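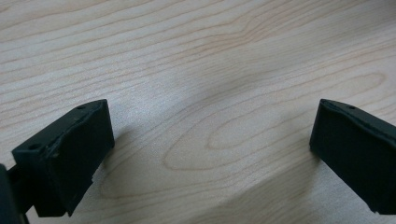 About Ploller

Ploller helps small workshops, labs and packing rooms decide whether to buy a robot. Quite often our advice is to wait. We don't sell arms, grippers or software, and we take no commission from anyone who does.

We started after too many budget meetings where the price of the arm was the only figure on the page. Fingers wear. Fixings come undone. Somebody has to be trained, and then somebody else when the first one leaves. Our planning sheet, Deneck, has 48 lines, and the arm is one of them. A supplier who tells you it pays for itself in 8 months should be asked to fill in the other 47.

Before any order goes in, we ask to see the job done on a plain table with the sort of things people use every day. Mugs are good for this. A slick sales video of the same box being lifted 1000 times tells you very little.
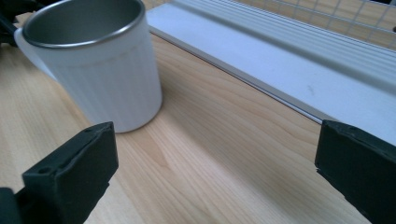

Osagie, a client, wrote to us that "the trial felt like a waste of money until we saw what we would have bought without it". Their order went from 2 arms to none, and they may look again next June.

We were less use to Istier, where we were too gloomy about running costs and they went ahead anyway. Those figures are now in Deneck.

First calls are free. Bring your quote, including the service contract.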